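Cisulix Hand-Held Gripper Kit: Pre-Acceptance Safety Inspection
Site: Basthorpe, Bay 11
Supplier: Mohammadi, Cedport
Inspected by: Soudabeh Bahrami
Date: Sep 28, 2024

1. Gripper bodies and jaws
Result: Pass
Both units open and close without catching. No sharp edges were found on the jaws or top plates.

2. Gripper cables
Result: Pass with comment
Cables are to hang clear of the operator's wrist throughout the task. The supplier's guide gives a cable length but says nothing about routing. A written instruction is requested before January.

3. Work surface and task items
Result: Pass with comment
The whiteboard task was assessed with one gripper in each hand. The board must stand in its clips before work begins and must not be steadied with the forearm. Loose sleeves should be fastened at the cuff.
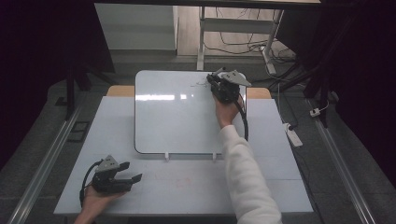
Glare from glossy task items was raised by two operators at the previous visit. The supplier has offered a matt board at no charge, and the offer should be taken up.

4. Floor and mains supply
Result: Action required
Power strips and trailing leads are to be fixed off the floor or covered. The walkway behind the work area must be kept at 1000 mm clear.

5. Session length
Result: Pass
Continuous use is limited to 60 minutes, followed by a break away from the station. The limit is to be displayed at each station.

6. Documents
Result: Action required
The declaration supplied refers to an earlier version of the kit. A corrected copy is to be sent to Gráinne Corrigan, quoting order 1245.

Overall: Conditional acceptance. Items 4 and 6 to be closed before the kit is released for general use.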